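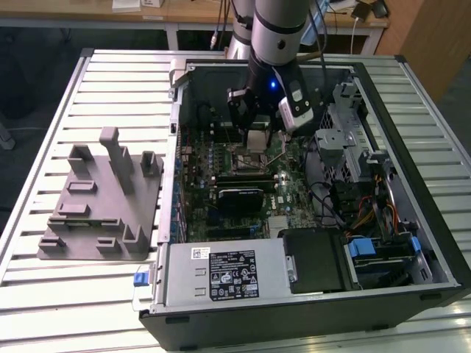
I'm spending this month getting old office desktops going again, and I have so many opinions now, so here comes a thread. First one: lay the tower down before you do anything else! I fought with these things standing upright for years. On its side with the panel off you can see the whole board at once, and the power supply label is right there along the bottom, facing up, so you can read it without crawling around with a flashlight in your teeth.

2/ Background for anyone new: an office in Pridbridge was clearing out a back closet and I said I'd take the desktops. I paid 33 dollars for the lot. Thirty-three! My hallway is now a computer hallway and I regret nothing.

3/ The goal is boring, sorry. Homework machines. Something that opens a browser, plays a video, prints a permission slip when the printer is in a good mood. You really don't need much computer for that.

4/ Before I unplug a single thing I take a picture of the cables. Then I take another one from the other side. Every time I've skipped this I've ended up holding a little connector and staring at the board like it owes me an explanation.

5/ Dust: outside, with a mask, short puffs. Hold the fan blades still with a finger so they don't spin like crazy. I did one in the kitchen once and we were eating that dust for a week (ok not literally) (probably not literally).

6/ Somebody asked what I use for thermal paste. A tube of Starine I bought ages ago, a dot the size of a pea. If yours has gone crumbly please just throw it out, it's a few bucks. 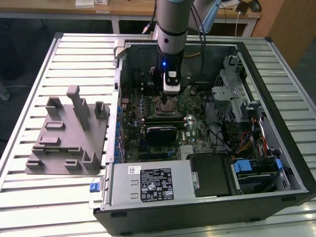 7/ Can we talk about color coding for a second, because I think it's the nicest thing about office desktops and it gets zero love. Stuff you're meant to grab is often a different color from the stuff you're meant to leave alone. Look at the blue latches on the drive bay down in the bottom right corner, and then the blue release tab way over at the left end of the power supply. You could find those half asleep. The red, yellow and black wires are bundled along the drive cage too, so they aren't flopping all over the board. I love whoever did that.

8/ That said, blue isn't a promise! There's a column of blue capacitors down the left side of the same board and those are absolutely not for grabbing. Fingers off.

9/ Drives. Most of mine are getting 500 GB ones that I had in a drawer from earlier projects. Wipe them first, then test them, then install. I did those in the wrong order once and lost a whole evening.

10/ If it won't start after you put it back together, reseat the memory. Then reseat it again, harder than feels polite. After that check the power cable to the board, then go get a snack. I'm serious about the snack.

11/ Screws go in a muffin tin. One cup for the case, one for the drives, one for "no idea." The no idea cup is always the fullest.

12/ For spare parts I've been going to Prendivent, the secondhand place over on Damasceno Street. They have a bin of side panels by the door and they'll let you dig. Bring your model number written down. I forgot mine and had to go back after lunch.

13/ Tomorrow is keyboards. So many crumbs. If you have a good trick for getting gunk out from under a space bar, please reply, I'm begging.

3 min read

We use cookies to remember your settings. Accept all | Manage choices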